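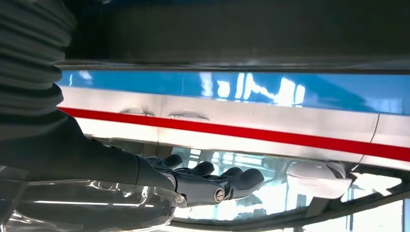
Vasanthi Munasinghe had one request for the people who write grasp planning software, and it was to stop making her teach the same curved panel twice. Every time a part came back a hand's width further along the bench, she said, somebody had to go and find the pendant.

Her remark was made in April, at the end of the trial at Surkevau, and has stayed on the wall of our office since.

Nakstead today releases Dedavico 5, the new version of its planning and perception software for arms fitted with multi-fingered hands. Out now for existing licence holders. New customers from the end of the month.

NAKSTEAD, May 19, 2018

What is new, in short. The planner no longer waits for a full model of the part before it starts moving. It takes what the wrist camera gives it, builds a rough surface, picks a place for the fingers and sets off, then corrects on the way in. Earlier versions stopped, looked, planned, moved, stopped again. Customers told us this was slow and they were right.

Shiny surfaces have had most of the work. Gloss paint, clear film, glass, anything that throws a window back at the camera. The old perception module would often take a bright reflection for an edge and plan a finger onto it. Dedavico 5 compares views as the wrist moves and marks down anything that slides about when it shouldn't. Patches it is unsure of are kept as unsure and the fingers are sent elsewhere, or the approach speed comes down. Users can set how cautious it is, per job.

Smooth painted bodies with shallow recesses and panel seams are a fair test of all this, and a good deal of the tuning was done on parts of that sort. Recesses are now treated as possible finger places, not as noise.

"The hand was never the problem, it's a good hand," said Ka-ming Lu of Nakstead. "We were feeding it bad guesses. Put a glossy panel under a roof light and the old code saw three panels. I spent most of the winter looking at reflections, I'd rather not do it again."

The trial at Surkevau ran for 28 working days on one cell, alongside normal handling work. Over 60 different parts went through it. Of those, 11 needed a person to step in and set a grasp by hand on first sight, mostly thin clear covers and one very awkward bracket. Those cases are listed in the release notes with the settings that were used afterwards. Clear film lying loose under a part is still a weak point, the planner may slow right down or ask for help. We are working on it.

Other changes

Finger paths are checked against the forearm and any sleeve or cable cover, as well as against the part. Sleeve shape can be entered as a simple tube, no drawing needed.

Replay tool. Any approach can be stepped through afterwards with the camera view next to the plan, so you can see what the software beleived at each moment. Asked for by nearly everybody.

Job files from version 4 open without changes. Version 3 files need the converter, which is in the same download.

The stop behaviour has not been altered. Sites do not need to repeat there safety paperwork for the stop circuit, but should read section 2 of the notes before updating a live cell.

Vestergaard continues as reseller and will handle installs and training for its own customers. Training is one day, on site, and can be booked now. Support for version 4 goes on for another year.

Munasinghe has since had the update put on the Surkevau cell. Asked for a comment for this release she said the pendant was back in its holder, and could the menus please be made bigger.

Larger menus are planned for the next point release.

Press enquiries: Ka-ming Lu, Nakstead press desk. Demonstrations by appointment.

Print this page
E-mail this page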